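Floor pick-up trial: litter to bin
Inspection checklist with comments, July
Site: Mitden, ground floor room with the hill mural
Checked by: Štefánia Michalík

1. Walkway clear of people before start. Yes.

2. Cables off the working floor. No. The purifier lead runs across the boards to the low wall socket. Clip it to the skirting or move the purifier. A child's toy car could find that lead, so I expect an arm can.

3. Purifier stable. Pass with comment. It is on casters and has cups standing on top. Take the cups away before the next run.

4. Screen stand clear of arm reach. Not agreed. Flindus say the gap is enough. I would like 2 metres and a line of tape.

5. Stop button within reach of the person watching. Yes, tested at the start and again after 6 minutes.

6. Items limited to light, empty packaging. Yes. No glass, no tins, nothing sticky. Fine for a first trial, but it leaves out most of what ends up on my own kitchen floor.

7. Pinch points marked on both grippers. No. There are open joints between the finger links. Labels needed.

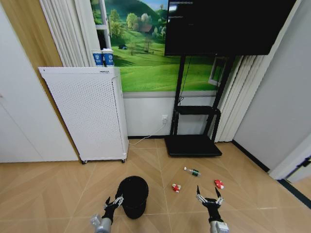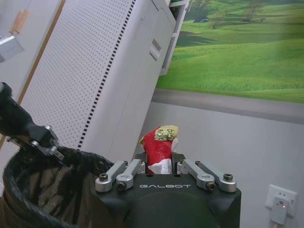
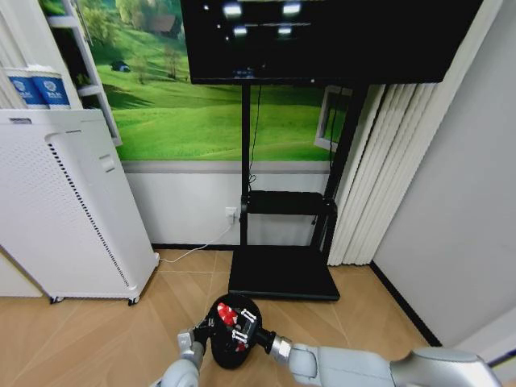 Mitden, litter trial. First: bottle and bin on the floor. Second: red wrapper in the jaws, bag held open. Third: both grippers on the round black object.

8. Bag held without tearing. Not scored. Salell's form has no box for it and I won't guess.

9. Two-handed lifts kept low. Accepted for light loads only. I have asked for the same check with a full bin – that is the job people want done.

10. Ready to run unattended. No. A cleaner with a dustpan needs none of the 4 fixes listed under items 2, 3, 4 and 7. Lamont's note calls this "home ready". I have struck that out of our copy.

Next check once the fixes are in. Send me the tape measurements first.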